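Saturday, late, feet up at last

What a day! I've done the whole back room, or near enough, and I'm so pleased with it that I keep getting up to put the light on and look again. I came up to bed at ten, lasted a few minutes, went back down to check that the corner by the door was as good as I remembered. It was.

It began with the walls. Two tubs of Dusteo in the off-white, which I'd dithered over for weeks because the card made it look like custard. On the wall it's lovely, flat and soft, and it takes the glare off in the afternoon. I'd kept back 70 pounds for paint and came home from Karnside with 19 left over, so I treated myself to a decent brush and a bacon roll. The brush was worth every penny (so was the roll).

The white trim strip was the fiddly bit. I'd half a mind to take it off the wall altogether, but I've grown fond of it, so I taped down both sides and went very slowly with my tongue out like a child colouring in. There's a wobble somewhere up high that I shall know about for ever.

Then the worktop! The black one, from the Mthembu yard, the one I rang up about three times. I do love it. I'd worried that black would make the place gloomy and it's done the opposite – the wall looks brighter for having something dark to sit against. It shows every speck, mind. I wiped it down after tea and found more bits the moment I bent to look, so I shall be one of those people who keeps a cloth in her apron.

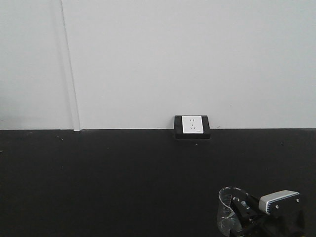
Anyway, I've been planning what goes where. The kettle has to live near the socket, that's settled, with the tea tins beside it and the big bread crock further along. I'd like the radio there too, but it would have to take turns with the kettle and I know which would win. Perhaps the radio can go on the windowsill with batteries in. I want the worktop as bare as I can bear it, at least for the first week, so I can enjoy the sheer black stretch of it before the jars creep in.

Still to do: wash out the roller tray, ring Tultik about the shelf brackets, find the lid of the second tub before it dries solid. The shelf is to be 83 centimetres, I've written it on my hand and on the back of an envelope, and now here as well.

My shoulders ache like anything. Porridge in there tomorrow, standing up if need be!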